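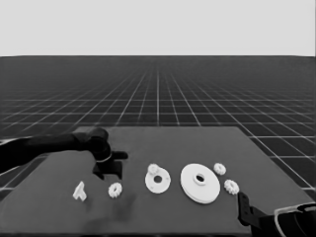

Robot Learning Lab, Handout 3: Collecting Demonstrations in Simulation

Read before the June sessions. Rosaura Bedoya runs the lab; Fredy Quispe keeps the simulator alive and would like you to save your work before asking him anything.

1. What you are collecting

One demonstration is one complete run of the gear task, driven by you, from reset to finish. The simulator (Tello) logs joint positions, gripper commands and the rendered view. The policy will later try to do what you did, including the part where you hesitated over a gear for half a minute. It has no idea which of your habits were deliberate.

The parts are all white: small gears, a bracket, a plate with a hole through the middle, and the big disc with the raised hub. The table is gray. If you find this dull, remember that you can tell a gear from a table and the network, at first, can't.

2. How many

Each pair turns in 13 accepted runs. Expect to record more than that. Of those, 3 should be recoveries, where you begin from a bad grasp and fix it. Last year's class submitted only beautiful runs, and the trained policy was superb until it missed a gear, after which it closed its fingers on air and carried the air to the plate with great care.

3. Before each run

Reset the layout. Check that both arms respond, and which controller drives which arm. Change the starting positions of the small gears, but keep every part within reach of at least one gripper. Gears that start stacked on the plate are allowed — tag them "stacked" in the log.

4. During the run

Move at a steady pace. Pick up a gear with the arm nearer to it. Crossing the arms is legal in Tello and expensive on hardware, so please don't teach it.

Don't pause to think with the recorder on. Think first, then press start. If you drop a part, go and get it; a drop doesn't spoil a run. Teleporting the part back with the mouse does.

5. Labels

Success, recovery or discard. "Sort of" is not a label, though Jhonatan Ticona did once submit nine of them. If a gear is sitting crooked on its seat at the end, the run is a discard, however good the rest of it felt.

6. Turning it in

Upload the logs with a short note on who drove each run. Maite Valcárcel replays every file at roughly triple speed and will notice if you copied one and renamed it.

Next handout: training on your own data, and living with it.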